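FOR IMMEDIATE RELEASE

October

Surgate's Share Closet Moves Into a Bigger Home on Flendmont Street

SURGATE – After four winters in a borrowed hallway behind the public library, the Surgate Share Closet is opening its doors in a home of its own. The free clothing exchange will welcome neighbors to the former Osei Hardware building at 400 Flendmont Street this October, with more racks, two proper fitting rooms, a bench or two for tired parents, and enough shelf space that the winter boots no longer have to live under the coat rack.

The Share Closet began as a single table of children's coats that had been outgrown before they were worn out, which anyone who has raised a child in a cold town will understand. People took a coat and came back the next week with a bag of something else. The table became two tables, then a row of racks, and then a rather cheerful traffic jam every time the library held story hour. Last year neighbors took home 2922 pieces of clothing, from christening gowns to work pants, and every one of them went out the door free of charge.

Nothing at the Share Closet has a price tag and nobody is asked to show a pay stub, a bill or a letter from anyone. You may come because money is tight this month, or because your teenager grew three inches over the summer, or simply because you like the idea of a good shirt having a second life. All of those are fine reasons, and so is having none you care to share.

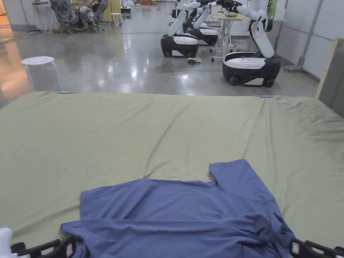 The new space has been a long time coming. The hardware store closed its doors six years ago, and many people in Surgate still give directions by it ("turn left at Osei's"), so it seemed only right to keep the old name on the brick side wall, where it has been since well before most of us were born. The wide front windows have been reglazed, the floor has been sanded and sealed, and the long oak counter where generations bought nails by the pound is now the welcome desk. The brass yardstick set into the counter is still there too, and it is already proving very handy for checking inseams.

Much of the work was paid for by neighbors. A spring supper and a quilt raffle brought in $4000, and Prikuvura, the family bakery across the street, gave the proceeds of its cardamom buns for an entire month. The bakery has also promised to keep a coffee urn going through opening week, so please bring a mug from home if you can.

The stockroom at the back is the part we are proudest of, even if most visitors will only ever catch a glimpse of it through the doorway. In the library hallway, donations had to be sorted on the spot, often on top of a radiator cover, and sizes got mixed up no matter how careful everybody was. Now there are deep shelves for each size from newborn to adult 4X, a rod for anything that needs to hang, two washing machines and a dryer, and a mending corner with good light from the alley window. Sweaters missing a button and jeans with a torn knee used to be turned away, and it hurt every time. From now on they can be fixed.

The mending corner will be open to the public as well, and we do hope people will use it. Bring along a hem that has come down or a zipper that sticks and someone will sit with you and show you how to put it right. Children are welcome from age eight with a grown-up beside them. Thread, needles and patches are supplied, and we have inherited a cookie tin of spare buttons so heavy that it needs two hands.

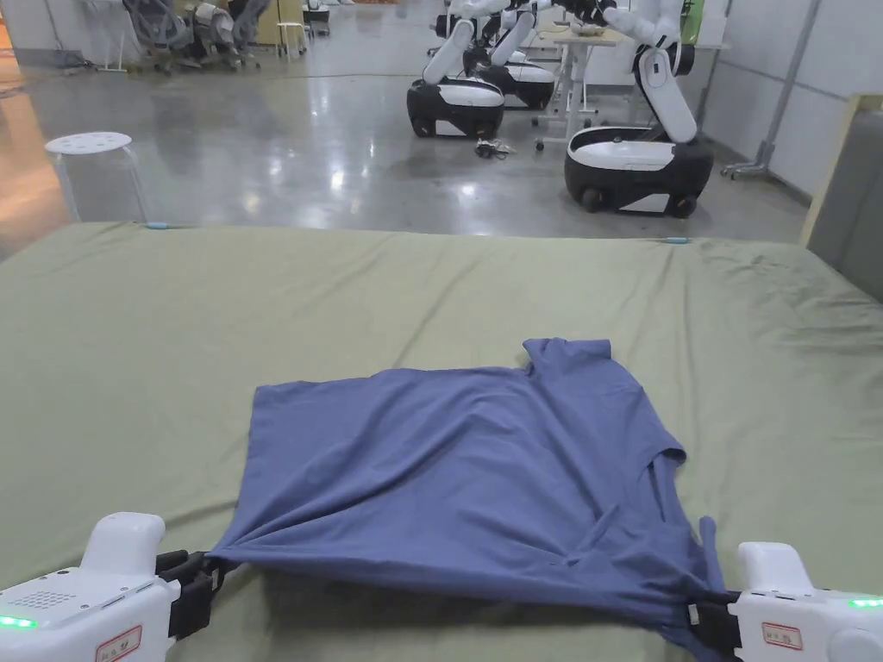 Opening week will be an easygoing affair. Doors open each morning at 10 a.m. and close at 4 p.m., with one late evening until 8 p.m. for those who work days. The first 200 visitors will receive a cotton tote bag, sewn from curtain fabric left over when the Surgate grange hall was redecorated. No two are quite alike – some have pheasants, some have a rather bold orange stripe – and they are sturdy enough for a winter coat and a pair of boots together.

The exchange will also begin taking clothing donations at the new address during opening week. Clean, dry items in bags or boxes may be brought to the side door on the alley, where there is a ramp and a bell. What is needed most just now is warm things in larger adult sizes, children's snow pants, plain T-shirts in any color, and men's shoes from size 10 up. Socks and underwear are gladly taken if they are new and still in the package. We ask that people hold on to summer clothes until spring if they have a closet to spare, as the shelves fill up quickly in the fall and the coats must come first.

Please do not leave bags outside when the building is closed. The alley is windy and the raccoons of Flendmont Street are bolder than you might think. If the regular hours are difficult for you, leave a message on the Share Closet line and a drop-off time will be arranged.

A few questions have come up again and again at the library desk these past weeks, so the answers are given here for anyone who may be wondering the same.
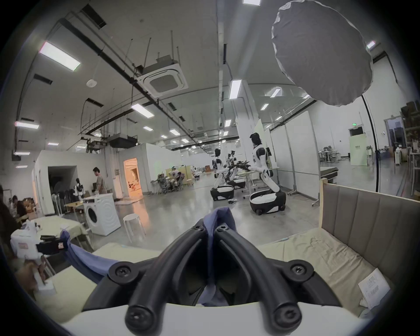
Do I have to bring clothes in order to take clothes?

Everyone is welcome to take what they need, whether they have brought a full bag or come with empty hands. Plenty of people donate one season and visit the next, and no record is kept of who does which.

How many pieces may one person take?

Up to 12 pieces per visit for each member of your household, and you may come as often as once a week. Baby clothes are not counted toward the total. Babies go through them much too fast for that.

Is the building easy to get into with a stroller or a wheelchair?

There is a level entrance at the front and a ramp at the side, and one of the two fitting rooms was built wide enough for a chair and a helper. Parking is free along Flendmont Street after 9 a.m., and the town bus stops across from the bakery.

What happens to things that cannot be worn again?

Cotton that is past mending is cut into cleaning rags and offered to local garages and the school art room. Old towels go to the animal shelter, which can always use more of them.

The Share Closet would like to thank the Surgate library for four years of patience, warmth and hallway, and every neighbor who ever carried a rack down those back steps in the snow. The library will keep a small shelf of mittens and hats by its front door all winter for anyone caught without, and the Share Closet will see that it stays full.

About the Surgate Share Closet

The Surgate Share Closet is a free neighborhood clothing exchange serving Surgate and the surrounding farms and villages. It is supported by local donations and run by people who live in town. Regular hours following opening week will be posted in the front window at 400 Flendmont Street and on the notice board at the library.

Media contact: Surgate Share Closet, 400 Flendmont Street, Surgate. Reporters and photographers are welcome to visit between 9 a.m. and 10 a.m. on any morning of opening week, before the doors open to the public.

###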